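The Cloth That Stays on the Table

By Jaanus Vasiliauskas

In the weeks when everyone was at home, my neighbour Driss Kamel started to sort his cupboards. He is a retired fitter of shop shelves and he cannot look at a mess for a long time. I went to visit him in Punholm with a notebook, and I stayed until the evening, on the far side of the room as the rules asked.

Driss has one method and he is faithful to it. He takes a striped cloth, he lays it over the biggest flat surface he has, and he puts on it everything from one cupboard. He does not stand the things up. He lays them down, bottles and jars and packets together, and then he leaves them until the next morning.

"When a bottle stands, it looks as if it has a place," he told me. "When it lies down, you see that you must decide."

I tried the method in my own flat in Brongate. My wife was in the next room and asked several times if I had broken something. I had not. But I found it strange how different the things became. In the cupboard they were one colour, the colour of a dark cupboard. On the cloth they had shapes again, and I began to remember where each one came from. 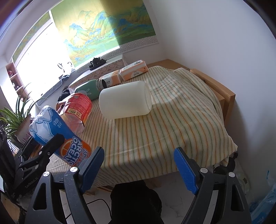 Bottles are the most difficult, Driss believes, and after my own attempt I agree with him. A drink bottle has a good label, somebody has worked on it, and you feel sorry to put it in the recycling. A jug with a handle seems always useful. You say to yourself that you will water the plants with it. I have said this about 4 different jugs, and I have only one plant.

Packets of tissues are easier. They have one purpose and sooner or later they will be used, so they go back in the cupboard with no discussion. Driss keeps his near the front door. I keep mine in the kitchen, where I also sneeze the most, because of the pepper.

Not everyone likes this way of working. Torquil Lennox runs a small household shop in Wokadley and sells boxes, baskets and hooks. He thinks that laying things down is a waste of a good table. He prefers to measure first. His own pantry has shelves cut to the height of what stands on them, and he showed me the drawings, made in pencil, with every distance in millimetres. The longest shelf is 1,048 millimetres. The space under the stairs gave him 605, and he was still a little angry with the stairs.

"If the shelf is right, the rest is right," he said. I asked what happens when he buys a taller bottle. He said that he does not buy it.

Between these two men I am closer to Driss, although I admired the drawings very much. My cupboards are old and none of them is straight. A cloth forgives more than a shelf does. It can be washed, it can be pulled to one side when you need a corner for your coffee, and the small things do not roll so far on it as they do on bare wood.

A few words about the cloth itself, as readers of this magazine may want to try. Driss recommends cotton of a middle weight. Very thin cloth moves when you put a heavy jar on it. He likes stripes, and for a time I thought this was only taste, but he uses them to make groups: food to this side, cleaning things to that side. By the end of the first hour the groups are always mixed and he has to begin again. He does not seem to mind this.

He asked me to write also that the caps should be kept in a saucer while you are sorting. I forgot the saucer. I am still looking for one cap, a white one, and I have moved the fridge twice.

When I left Punholm, the cloth was still in its place and he was looking for the next cupboard to open. He had chosen the one above the sink.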